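Notebook entry, Brededside house, upstairs bedroom
8/2/24
Entered by C. Kuster, for the Sosholm household textiles file

The purpose of the session was to settle the order of work for sorting and folding dark clothing on a bed, as agreed with Gitau Koech. Folding at the table in room 2 had been recorded earlier and is not repeated in this entry.

The bed was made up in the usual way for the warm months, with the sleeping mat laid over the sheet. The mat was wiped down with a damp cloth beforehand and left for the time stated on the Waweru care card. No cleaning product was used. The scales were checked against the 400 g weight and read correctly. The laundry bag was then weighed at 713 g, against 700 g entered on the previous sheet. The difference has been noted and no correction made.

Larger flat pieces are to be dealt with first and small garments afterwards. G. Koech would prefer the reverse order – his remarks are in the Bolari folder and should be read together with this entry.
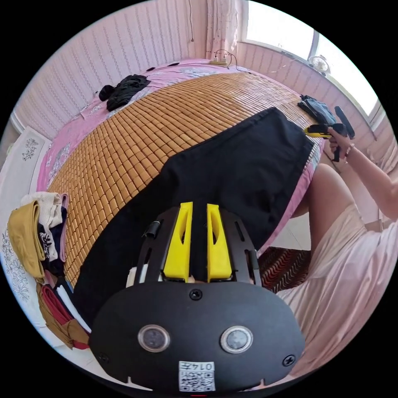 The mat is a reasonable folding surface, being firmer than the mattress alone, although thin cloth tends to slide on the tiles when pulled from one corner. It is therefore advised to spread each large piece fully before the first fold. The black sheet of fabric lies across the bamboo on the diagonal, mostly flat, with a few soft wrinkles towards its edges, and should be turned square to the mat before folding. The black clothing heaped on the pink floral sheet and the edge of the mat is to stay on that side until the large piece is put away.

Outstanding: second weighing of the bag; spare card for the mat; G. Koech to confirm the order of work before September.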